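Ticket 2281
Subject: VLAN 20 clients lose DHCP lease after switch reboot
Status: Open - awaiting confirmation
Site: Grurkby, first floor
Assigned to: Azlan Rahman

Problem as reported

Wired clients on VLAN 20 get a 169.254 address after the access switch restarts. Clients already holding a lease carry on working until renewal, then drop off as well. Wireless clients on the same VLAN are not affected. Port 17 is the uplink to the core switch. The office reports the same fault after both firmware updates.

Checks made

09:10 - Logged in to the access switch over the management VLAN. Reachable, no packet loss. Uplink on port 17 is up at full duplex, no CRC errors.

09:25 - Set a static address on a test laptop in VLAN 20. Gateway answers, DNS answers. Layer 2 path and routing are therefore fine and the fault is limited to DHCP.

09:40 - Packet capture on the laptop shows DISCOVER going out four times with no OFFER coming back. Capture on the DHCP server (Ulton) shows nothing arriving from the wired side. Requests from the access points do arrive. The access points connect straight to the core, so they never cross port 17.

10:05 - DHCP snooping is enabled on the access switch for VLAN 20. The running config had no trusted ports. The startup config has the trust line under port 18, where the uplink was before the rack was re-cabled. Someone had set trust on port 17 by hand and not saved it, so it was lost at each restart.

10:15 - Set port 17 as trusted and removed the line from port 18. The laptop had an address within two seconds. Saved the running config to startup and compared the two - no differences.

10:30 - Restarted the switch. Trust on port 17 still present. Laptop released and renewed without error.

Second finding

While the capture was running, the log on the access switch showed rate limit messages on the port facing the Dretetti lab. The limit is 20 packets per second and the port goes to err-disabled when it is passed. A small unmanaged switch hangs off that port, so every client behind it asks for an address at once when power returns. I have raised the limit on that one port and set automatic recovery with an interval of 3000 seconds. The default was 300, but a short interval made the port flap while the clients were still retrying.

Not done

Option 82 is still being inserted by the access switch. Ulton ignores it at present. If the scopes are moved to the new server this needs checking again, as some servers discard requests that carry option 82 with an empty relay address.

The config backup job on Subramaniam has not picked up this switch since the re-cabling. It is looking for the old hostname. Separate ticket to be raised.

Attachments (4)

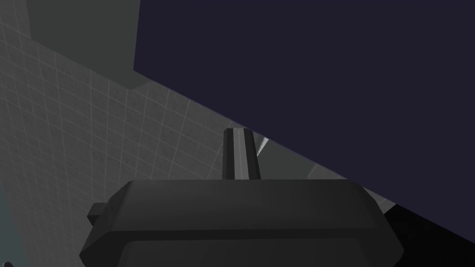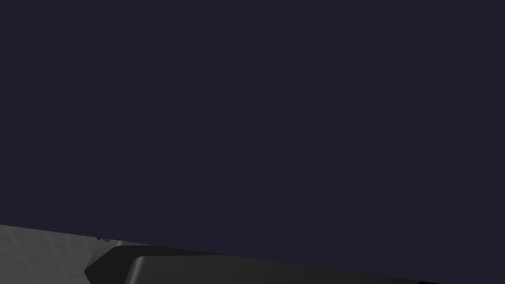
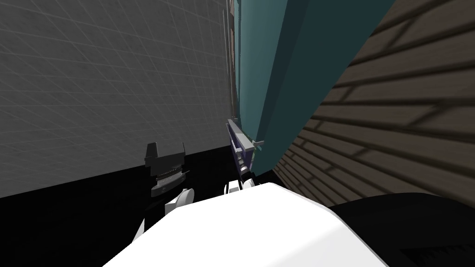
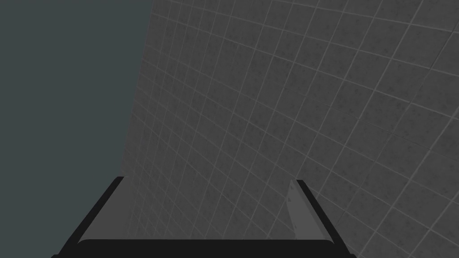

Reply from Azlan Rahman, 14:20
Checked again after lunch. All wired clients on VLAN 20 have leases and the binding table on the switch matches the server. The lab port has stayed up. Please leave this open until the next planned restart in September, then close it if port 17 is still trusted. The hostname in the backup job is corrected but the first run is not until tonight.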